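Sunday, bench 2, Motlow room

Started on the gray top before setting anything out. Swept the loose bits off the shelf above it first, then the Braltura trays, so nothing would drop onto a clean surface later. Trays are stacked under the window for now.

Main job is the scuffs. They run in a slanting band, heaviest at one end, mostly short smears and specks, with a thin curved mark off by itself. A few of the smears are a good deal darker than the rest.

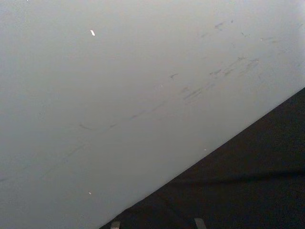
Plan is dry cloth first for the white specks, then warm water with a drop of dish soap, working along the marks in short strokes. No scouring pad - the matte finish on bench 7 went shiny in February and never came back. If soap does nothing, try the Grorkero eraser block on one faint mark and leave it overnight before touching the others.

Cloths are in drawer 17, nearly out. Put two packs on the order sheet.

Whoever has the bench next, please lift the trays and don't slide them.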